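Truvton Wrist Kit: Notes from a Bench Assessment

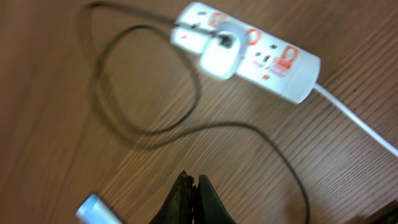
Page last changed: February, 16:37

The Truvton wrist kit is supplied by Clirneo as an addition to small robot arms already in service. It comprises a two-finger gripper, a wrist camera, a mounting plate and the software needed to run them. I was asked by colleagues at Darnthorpe to assess it before any order was placed, and the following remarks are offered in a personal capacity.

The kit was tried on plug and cable work at a wooden table. A white power strip apparently marked "Surge Protector", with a plug inserted and its black cable lying in loops, served as the working layout. Cable handling is a demanding subject for any gripper. A cable shifts when touched, and it seldom lies in the same position twice.

Installation required 37 minutes, including the adjustment of the camera. The printed instructions are clear, although the section on cable routing at the wrist refers to a bracket which was not in the box. Clirneo sent one on request, and it arrived after 2 days.

Over the period of assessment the arm made 600 attempts to grasp the cable at a point chosen by the software. Performance was satisfactory where a single length lay apart from the others. Where two lengths crossed, the gripper often closed on both. Henrique Rebelo, who maintains the arms at Darnthorpe, reduced the closing speed and obtained better results.

The camera is adequate for slow work. During quick movements of the wrist its pictures blur, and users should allow a short pause before each grasp. The Barreto kit, which we used previously, has the same limitation and a heavier mounting plate.

The supplier's support desk replied to all 7 of my enquiries, though the answers on spare finger pads were incomplete. I have asked for a price list and will add it to this page on receipt.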